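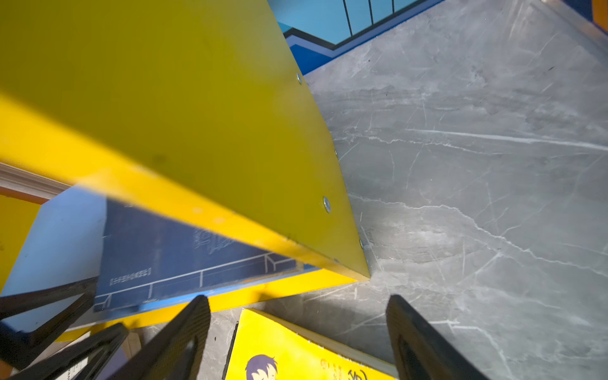 **Stinis** is a grasp planning and motion supervision program for robot arms with a two-finger gripper and a camera mounted at the wrist. It was written mainly by Wubit Gudeta, with the perception code contributed by Amado Padilla. The program is used for picking up flat objects such as books, booklets and panels from a tabletop.

## Overview

Stinis sits between a task planner and the arm's joint controller. It takes a target label from the planner, finds the target in the wrist image, and sends back a short list of gripper poses ranked by expected clearance. The joint controller then follows the chosen pose at a fixed rate of 1000 Hz. Stinis itself runs much slower and does not close any loop on force.

The program is split into 2 processes. The first, Makowska, handles perception. The second, Tiner, handles planning and supervision. They exchange messages through shared memory, and either can be restarted without stopping the other.

## Perception

Makowska separates the supporting surface from the objects on it. Early versions did this by color alone and failed on surfaces with a strong pattern. Marble prints were a known problem: veins were reported as object edges, and scratches as thin parts. 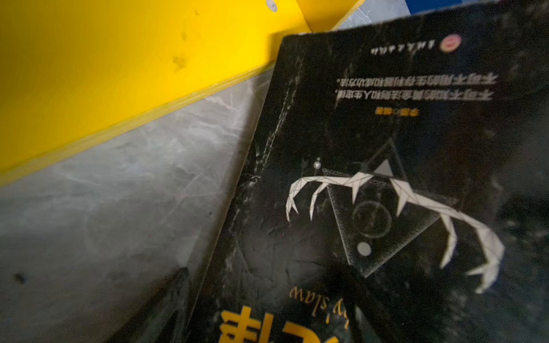 The current method fits a plane to depth points first and uses color only to refine the outline. An edge is kept if there is a step in height along most of its length. For a paperback this step is small, so the threshold is set per object class and can be overridden in the configuration file.

Cover text is read when possible but is treated as weak evidence. The reader tries each image in four rotations, as books are often upside down relative to the wrist. A title that is only partly in view is stored as a fragment and matched again after the next camera move.

## Planning

Tiner generates candidate grasps along the free edges of the target. A candidate is dropped if either fingertip would pass within the safety margin of another object or a fixed wall. The margin is measured from the outer face of the finger - not the pad - and this has caused some confusion in bug reports.

If no candidate remains, Tiner may propose a push to move the target into open space. Pushes are off by default.

## Testing

The regression suite, named Dirnesmont, holds 508 recorded picks. Of these, 149 involve a target lying close to a raised panel. The suite replays camera and joint data and compares the ranked poses with stored results. It does not simulate contact, so slip and page bending are outside its scope.

## Known limitations

- Glossy edges can leave gaps in the depth data.
- Two thin books stacked with aligned edges are reported as one object.
- The wrist camera must be recalibrated after a finger change.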